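6 February 2025
By the Domance Sports Research Group
Print | E-mail

4.2 Draft position and playing time

We matched 835 drafted running backs to their first 15 games. Backs listed as power runners got fewer carries on third down, and the gap held across all 6 rounds we kept. 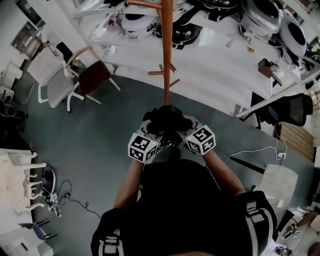

Figure 3. Coat rack, held in both hands.

Does body weight explain the gap? Weight accounts for very little of it once draft round is included.

Comments (2)
brulby: Were fullbacks left out?
arnateo: Table 2 says they were.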